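Getting a muddy soccer kit clean (and keeping it that way!)

I love the November games, mud and all, and my washing machine has nearly forgiven me. Let the mud dry first, then knock it off outside with a stiff brush -- you'll be amazed how much comes away. Turn the shirts inside out so the numbers don't crack. 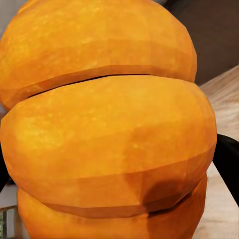
Socks get a cold soak with a spoonful of dish soap, four hours if you can wait. Skip the fabric softener, it leaves a film on stretchy shirts. Boots never go in the machine! Pull the laces and insoles, stuff them with newspaper and change the paper before bed.

Benedicta Eshun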